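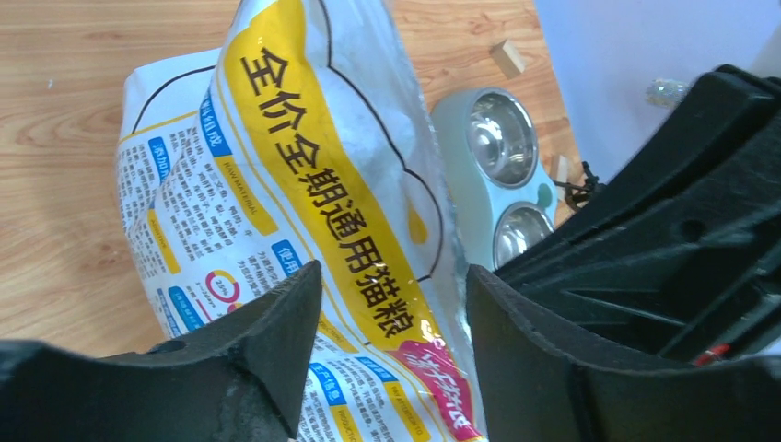
Gripper on the right arm drifting, pet food cell

soo_ok
Posted 7:40 am
ok so second time this month. two arm table cell, parallel grippers, wrist cam on each. right gripper closes fine on the scoop, closes fine on the hard stuff, then on the bags one finger gets there before the other and the bag walks sideways. Fingers are the black ones, scuffed up pretty good by now. Rezeroed it twice. Holds for a morning then its back.

Motor temps normal. No faults in the log. Left arm does not do it. Any ideas before I pull the housing?

hruby_c
Pull the housing. You know you're going to.
Kibble dust gets in the slide. I had a Galtier gripper doing exactly this, one rail packed with what looked like brown flour. Brushed it out, dry, no oil. Fine after.

soo_ok
dry brush or vacuum?

hruby_c
Both. Vacuum first. Do NOT use compressed air, you just push it further in.

matus_k
Disagree on the air. Low pressure, fingers all the way open, blow from the palm side out. Been doing it that way 4 years. Never packed a rail yet.

Also before anybody opens anything: check the cable. If it's pulling on the gripper at one end of the wrist travel you get this same thing and it looks mechanical. Got a shot of the whole table?

soo_ok
yeah one sec
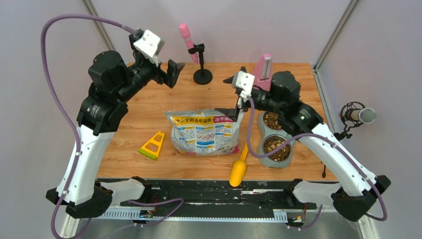
both arms over the table, grippers open, food bag in the middle

matus_k
ok so look at the right one. Cable goes from the gripper down over the table edge and then back along the link. Left one loops up high. Thats two different routings on two arms and only one of them has the problem.

I'd bet on the cable.

soo_ok
huh. left was rerouted in July when we swapped the wrist. never did the right to match

premek_d
Crumbs all along that front rail too. And there's a board sitting in the cable tray right underneath. I would be more worried about that then the fingers tbh. Freeze dried stuff is greasy, it sticks to everything.

hruby_c
^ this. Cover the board or move it. Also still think it's the slide.

soo_ok
Tray is perforated so crumbs go right thru. I vacuum it end of shift. mostly

iveta_s
Quick test so you guys can stop guessing. Power the arm down, unclip the cable from the link so it hangs free, then move the fingers by hand through the full stroke. Smooth = cable. Gritty or catches = dust in the slide. Takes 2 minutes.

If your model won't backdrive leave it powered, slowest speed, close on a folded rag and watch which finger touches first. Do it with wrist straight, then wrist rolled all the way over. Same finger both times, it's the gripper. Changes with the roll, it's the cable.

matus_k
good test. do the rag one even if it backdrives

hruby_c
Rag is too soft, you won't see it. Use a block of wood.

iveta_s
A block hides it, both fingers stop dead and the motor just pushes. Rag.

premek_d
what are you running for finger pads? bare plastic on a shiny bag is going to slide whatever you do. We put thin rubber on ours at Runthorpe and dropped the grip force, bags stopped walking.

soo_ok
Bare. had Laskowska pads on before, they peeled. glue didnt like the grease

premek_d
wipe with alcohol, let it dry, then stick. Change them every 40 hours or so of running. I mean we do 40, yours might go longer

soo_ok
ok did the rag test at lunch. Wrist straight, both fingers touch together. Rolled over, left finger is first by a lot, you can see it without a gauge. Unclipped the cable, rolled over again, together. So cable

matus_k
:)

hruby_c
Fine. Clean the slide anyway.

soo_ok
opened it, did clean it. There was some dust, wasnt packed. Vacuum and a brush, no air, sorry Matúš

Rerouting the right one to match the left, high loop, first clip further back so theres slack at full roll. Question, does anyone strain relief at the gripper itself or just on the link?

iveta_s
Both ends. At the gripper leave a loop you can fit two fingers in. And check the connector while you're there, if it's been getting tugged for weeks the latch may be loose.

premek_d
and rezero AFTER the reroute not before

soo_ok
latch is ok. rezeroed after. 7 bag picks so far, no walking. going to leave it running till tonight and check the zero again. Pads next, ordering from Bunow this time unless someone says dont

matus_k
Bunow ones are ok. get the thin ones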